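Dimska gridded bench mat (grey, cloth): review after three months of use

Category: Bench and workshop
Reviewed by: Imtiaz Abeysekara
Price paid: £29
Supplied by: Nanayakkara, by post
Overall: 3 out of 5

Summary

A grey cloth mat with a printed white grid, sold for electronics benches, model making and general layout work. The print is good and the colour is well chosen. The mat does not lie flat without help, and this limits what the grid can be used for. As a bench cover with a visual guide on it, it is worth the money. As a measuring surface it is not.

What was bought

The mat comes rolled on a card tube in a plastic sleeve. There are no instructions beyond a slip of paper with the washing symbols and a line saying to iron on the reverse only. The stated width is 840 mm and mine measured 840 mm at both ends, taken with a steel rule on a hard floor. The stated cloth weight is 406 grams per square metre. I did not check that figure, having no scales I trust at that level, but the mat feels heavier than a tea towel and lighter than canvas sheeting.

The edges are folded and stitched. The stitching on mine was even apart from one corner, where the thread had been run over itself and left a hard lump on the underside. I cut the lump away with a scalpel and it has not come undone.

There is no rubber or foam backing. The listing was vague on this point and I had assumed there would be one. Anyone who wants a mat that grips the table should stop reading and look at the rubber cutting mats, which cost more and have other faults.

Surface and print

The base colour is a mid grey leaning slightly to blue. The grid is white and the lines are thin. I would call the contrast correct for bench work: the lines can be seen from a normal sitting position and do not pull the eye away from whatever is standing on them. The green and yellow cutting mat it replaced was tiring to look at for a full afternoon, and I had stopped noticing until it was gone.

The cloth has very little shine. Under the strip light over my bench there are no bright patches to work around, and small parts show up well, including black screws, which vanish on a dark mat. Aluminium parts are harder to find. White nylon washers are harder still, particularly when one comes to rest on a line.

There are no numbers printed on the grid and no heavier line at intervals. I count this as a fault. On a numbered mat it is possible to tell someone where to put a thing. On this one it is necessary to point. Sumaiya Seneviratne, who shares the bench with me in the mornings, put small tabs of masking tape along the near edge and wrote letters on them, and this works well enough.

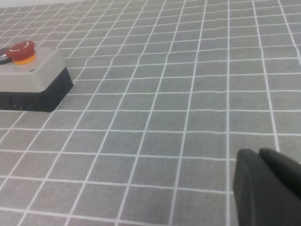 Flatness is the main complaint. The mat arrived with a strong curl from the tube. I rolled it the other way overnight, which took out most of the curl, then laid it on the bench with books on the corners until the next day. The curl has not returned. What remained was a set of shallow ripples, mostly running across the width, and these have proved much harder to shift.

I tried three things. Ironing on the reverse, on a medium setting with a dry iron, improved the creases from folding but did little for the ripples. Ironing damp did more, but the mat crept back over a few days as things were moved about on it. Clamping the long edges under wooden battens gave the best result by a clear margin, at the cost of two battens where one's forearms would like to be.

The cause, as far as I can tell, is that the cloth moves with whatever is dragged over it. A heavy object slid sideways takes some of the cloth along and leaves it slightly gathered on one side. Lifting objects instead of sliding them reduces the problem. In practice people slide things.

Grid accuracy

I measured the grid in three places with the mat clamped and in three places with it loose. Clamped, the spacing was regular enough that any error was lost in the thickness of the printed line. The print itself, then, is sound. Loose, a straight edge laid along one line would part company with it within a few squares, drift to one side and sometimes come back. This is the cloth bending and the printing cannot be blamed for it.

It follows that the grid is suitable for setting objects square to one another by eye, for judging whether something has been knocked out of position, and for putting a thing back more or less where it was. It is unsuitable for marking out, for checking a right angle, or for reading off a length. The listing on the Dimska page uses the word "measuring" once. I would take it out.

Washing

I have washed the mat once, in May, at low temperature and without fabric softener, after a spill of tea. The tea came out. The print did not fade as far as I can judge, and the width afterwards was unchanged. It was dried flat over a clothes airer and picked up a faint ridge from one of the bars, which ironing removed.

Flux is another matter. A drop of it left a yellowish ring that the wash has lightened without removing. Cloth will also take a burn from a soldering iron where silicone would not, and I have not tried to find out how bad a burn. Soldering at my bench is done on a silicone sheet laid over the top, and the two get on without trouble.

Behaviour under objects

The useful question for a mat with no backing is how well things stay put on it. Light objects stay put very well, better than on bare laminate. A screwdriver does not roll unless pushed. A resistor dropped from hand height stays close to where it landed.

Heavier objects stay put relative to the cloth, but the cloth may move relative to the table. The distinction matters for anything that is pressed, twisted or pulled in use.
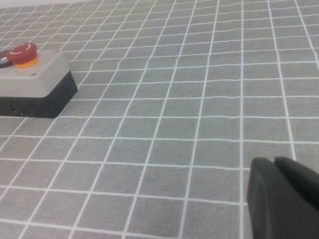 Pushbutton boxes are a fair test of this, being small, fairly tall for their footprint and made to be hit. Pressing straight down is no trouble on any surface. Twisting is where a loose mat shows its weakness: the curved white arrow on the red cap of the stop button indicates a twist to release, and a twist puts a turning force into the box, which passes it to the cloth, which has nothing to pass it to. On mine the cloth puckers at one corner of the box and the box turns slightly with it. Holding the box with the other hand deals with it completely. With the battens fitted the effect is much reduced. I would still prefer any control of this kind to be screwed to the bench, and would say the same of a rubber mat.

The colour does help in this respect. A red button against plain grey is found at a glance, and I would not want it on a patterned or brightly coloured cover. The same goes for test leads. Red and black leads both read clearly against this grey, and I have picked up the wrong one less often than before.

Rubber feet leave no mark on the cloth that I have been able to find. Metal feet with a sharp rim leave a ring which goes when brushed with the hand.

Comparison with the Plistden mat

Samuele Colombo lent me a Plistden mat for a fortnight. It has a foamed rubber underside and a printed cloth top, much like an oversized mouse mat. It lies flat from the first hour and does not travel. Its grid stays straight. Against that, it smelled strongly for the whole fortnight, the top had begun to lift from the rubber at one corner, and it cannot go in a washing machine. The print is also coarser, with lines thick enough that placing something "on the line" leaves room for argument.

If I were buying for one fixed bench that never gets wet or dirty, I would buy the Plistden. For a bench that is cleared and laid out again, or a mat that is carried between rooms, the Dimska rolls up smaller, weighs less and can be washed.

A third option, suggested by Fathima Selvanayagam, is to fix the Dimska to a thin board with spray adhesive. She has done this with a similar cloth and reports that it stays flat. It gives up the washing and the rolling, and by the time a board and a can of adhesive have been added the price is no longer low. I may do it when the mat is too stained to be worth washing.

Good points

Low-glare surface and a sensible grey.
Fine, clear white lines, accurately printed.
Machine washable, with no shrinkage measured.
Small parts do not skid.

Bad points

Ripples, and goes on rippling.
No backing, and the listing does not make this plain.
No numbering on the grid.
Marked by flux.
Stitching fault at one corner.

Who should buy it

Someone who wants a quiet, washable surface with a guide for keeping things square, and who is willing to batten the edges or put up with wavy lines. Kasun Bepari has since bought one for sorting watch parts, where nothing on the mat is heavy enough to disturb it, and has had no complaint. That seems to me closer to what the cloth is good for than my own bench is.

I have kept mine. The battens are staying on, and the sharp front edges have been planed round.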